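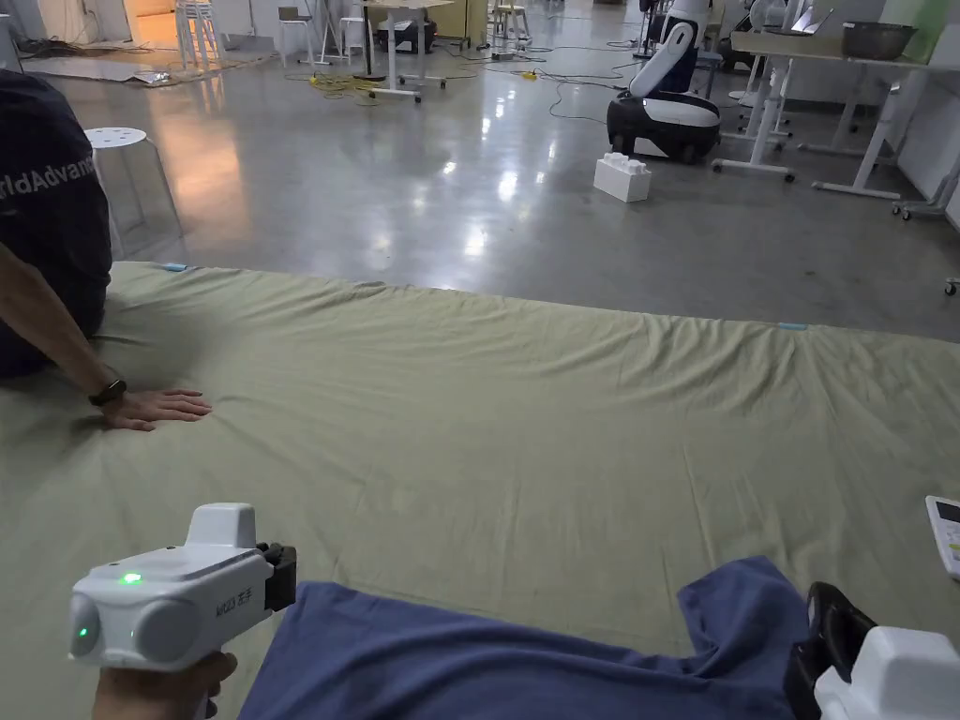 The Winter of the Chimney Cake

At six in the morning in December, the bakery of Lollaris is already warm and the windows are white with steam. Dénes Nyitrai rolls a rope of dough between his palms until it is as thin as a finger, then he winds it on a wooden cylinder, pressing each turn lightly against the one before. He has done 139 of these for one Christmas market and he still looks at every one before it goes to the oven.

The chimney cake is a simple thing. It is yeast dough, butter and sugar, baked while it turns, so the sugar melts into a thin brown shell and the inside stays soft enough to pull apart in ribbons. In Transylvania, where the grandparents of Nyitrai lived, it was made for weddings and baptisms, over charcoal. In Stirkstead it was unknown until four winters ago, when he brought a small electric oven to the market and sold out before lunch.

"People asked me if it was a lamp," he says.

Now there are three stands that sell it, and each has its own opinion. Edit Jakab, who runs the Takács stand near the church, puts only sugar and ground walnut. She finds the filled ones a little sad. Lucian Sandu fills his with vanilla cream, crushed peppermint and sometimes a whole scoop of ice cream, and his line is the longest when school finishes. Nyitrai stands between them, also in the geographical sense. His best seller is cinnamon, but last year he made one with orange peel and poppy seed, and this is the cake I came back for.

The dough is where most home bakers lose their courage. It must be rich, but if there is too much butter, it slides down the cylinder in the heat and collects at the bottom like a wet sock. Nyitrai uses bread flour, whole milk, egg yolks and a spoon of sour cream. He lets it rise once in the bowl and gives it a short rest again after it is wound. He does not hurry this second rest, even when customers are waiting.

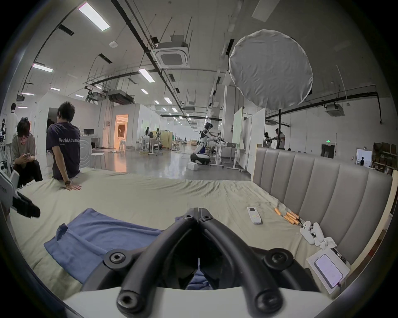 The sugar comes next. He brushes the dough with melted butter and rolls the whole cylinder in a tray of coarse sugar, leaning on it with a little weight so the surface becomes flat and the turns join together. Fine sugar burns too early, and powdered sugar only disappears. When the cake is nearly done, he brushes it with butter again — this is the moment when the smell goes out to the street and the people stop walking.

You can make a good version at home without any special oven. Lorna Semple, who teaches evening baking classes in Stirkstead, wraps empty steel cans in foil, greases them well and stands them upright on a tray at 375 degrees. After eight minutes she lays them on their side across a deep roasting pan, with the ends of each can resting on the rim, and gives them a quarter turn every few minutes. They color less evenly than the market ones, but her students do not complain. One of them, Rui Arruda, now makes a short version as wide as a coffee cup and paints the inside with dark chocolate, so it can hold hot custard for the time you need to eat it.

For the topping, Semple likes to put several plates on the table and let the children choose. Toasted coconut works very well, and so do chopped pistachios or crushed gingerbread. Colored sprinkles must wait until the cake has left the oven, and they need the last layer of butter while it is still shining, or they will fall on the floor.

A chimney cake should be eaten within the hour. By evening the shell takes water from the air and becomes chewy, and by the next day it is mostly good for bread pudding. Nyitrai makes exactly this with the ones that break. He tears them into a buttered dish with sour cherries, pours warm custard over them and bakes it until the top is dark at the corners. It is not on the sign at Lollaris. You have to ask for it, and it is better to ask before ten.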